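Last updated: October 24, 2024

Wurkthorpe approves 15 rental homes on former depot land

Wurkthorpe council has approved plans for 15 affordable rental homes on the old bus depot land at the north end of town. The land covers 3,659 square metres and has been owned by the council for many years.

The homes will be a mix of one-, two- and three-bedroom units. Four will be fully accessible at ground level. Housing provider Ikonen will manage the tenancies, and builder Zutgate has been named as lead contractor.

"We have 917 households on our waiting list," said Iida Rantala, the council's housing manager. "These homes will go to people who already live or work here."

The wall and floor sections will be made off site and brought in by truck. Zutgate project lead Kalevi Oksanen said this would cut the time crews spend on the street -- a concern raised by neighbours at the spring meeting.

Site clearing starts in November. Parking along the north fence will be closed during working hours, and the footpath will stay open. 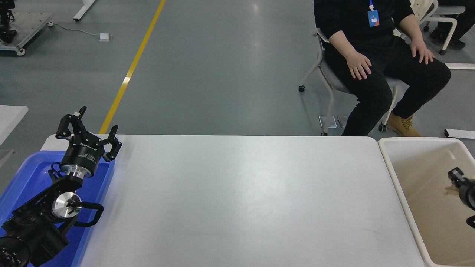

A white table with a blue tray at its left end.

Rents will be set at no more than 80 per cent of the local market rate. Applicants already on the waiting list do not need to apply again. Notices will be mailed to them once the units are ready to be assigned.

Media contact: Ville Tikkanen, Communications, Wurkthorpe council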